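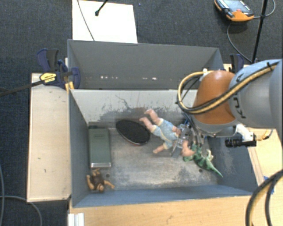 How does the planner decide which object to take first?
It ranks every grasp candidate by score and removes the ones where the arm would touch a wall of the bin. The best one that is left goes to the motion planner.

Cevix Picking Software - Gallery

Cevix is the grasp planning package we develop at Nordin. This page shows it at work on mixed objects: soft and hard, large and small, all in one bin. The picture at the top is from the clutter tests, with the gripper at a baby doll and a green toy dinosaur right next to it. Such neighbors are difficult for the segmentation, and until version 2 the software often joined two touching toys into one object.

Dark objects were the other problem. The black oval one near the doll's feet belongs to the kind for which we changed the depth filter - the old filter left holes in the point cloud.

Settings for the clutter tests: 110 grasp candidates per cycle, planning time limit 362 ms, 2 retries before the object is skipped.

The log viewer, Lukorano, is a separate download. More pictures will be added in July.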